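Pal lost its grip again

I promised a few of you an update on Pal, and I've been putting it off, partly because October got away from me and partly because I was hoping to write a cheerful one. For anybody new here, Pal is the arm I've been teaching to do small jobs around a kitchen, and the refrigerator door has been our big project for weeks now. Opening it, I mean, and then closing it again without scaring everyone in the house.

The opening part had been going so well! I had moved over to the Stavent controller, which I bought secondhand and have mostly been happy with, and Pal was pulling that door open nice and slow, run after run. So one evening I got a little too pleased with myself and decided we'd try the whole routine, open and close, with me standing back by the counter like a proud parent.

What happened was that the fingers slipped off the edge of the door partway through the swing. That by itself is no big deal, it happens, and the arm is supposed to feel the pull disappear and stop. Pal didn't stop. It carried on with the motion as if it still had hold of the door, came back the other way and pushed, and kept pushing. I hit the stop button, and I'd guess it took me around 2 seconds to get there, but goodness, they were long ones.

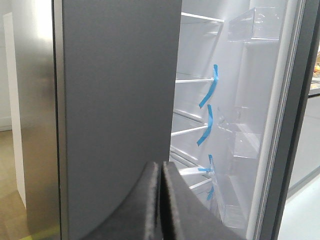 I went through the logs that same night with a cup of tea, still a bit shaky, and found the trouble pretty quickly. The force check was only being read every 500 milliseconds. I had set it that way myself back when I was chasing a different problem and wanted the log files smaller, and then I forgot all about it. Half a second is a very long time for an arm that is already moving. On top of that, the gripper was still reporting "closed" after the slip, and my code took that to mean "holding something". Well, of course it was closed. It had closed on nothing at all.

So I've changed a few things. The check runs much faster now, the push limit is lower, and if the pull drops off suddenly Pal freezes and waits for me. I also moved the stop button to a long cord so it stays in my hand – my husband had suggested this months ago and has been very gracious about it.

The folks on the Prernari forum think I should pad the door edge too, and I may, though I'd like to see how the new limits do first. We've done four slow runs since then, opening only. I'm not ready to try closing it yet. Maybe next week, if my nerves are up to it, and I'll let you know how it goes.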